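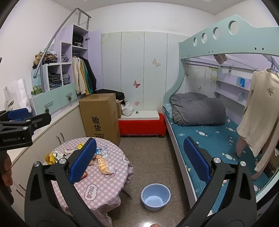

Should a Host Get to Say No? My Report on the Tolora Gun Debate

I picked this topic because of a fight over a rented hall. Last November the Tolora Shooting Club booked the big room at Lekgate Community Center for a hunter safety night, and within a week there was a petition with 214 names on it asking the center to cancel. I'd signed stuff like that before without reading it, so this time I read all of it (including the comments, which took forever!).

My question was pretty simple: if you rent space to a group, are you backing what they believe? I handed out 500 surveys in Lekgate and Enomitz and got 106 back, which is a lot fewer than I wanted. My teacher says mail-in surveys are always like that.

Most people who wrote in the comment box didn't want to talk about the hall at all. They wanted to talk about guns, period. One person filled the whole back page with the Second Amendment and skipped every question. Another said she grew up hunting, hates handguns, and would go to the safety night anyway, and I kept coming back to hers when I was writing this up.

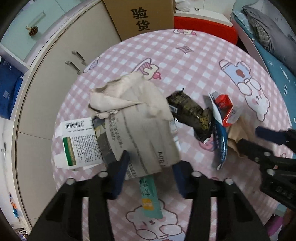 Torn cardboard on the table, marked A08.

I also went to 3 public meetings. The Enomitz one was the calmest, maybe because it was so small. At Lekgate people clapped over each other and I missed half my notes.

Where I ended up: I think the center was right to keep the booking, but I'd want the rental rules written down so the next group gets treated the same way. If I did this again I'd start the surveys a month earlier and ask fewer yes-or-no questions.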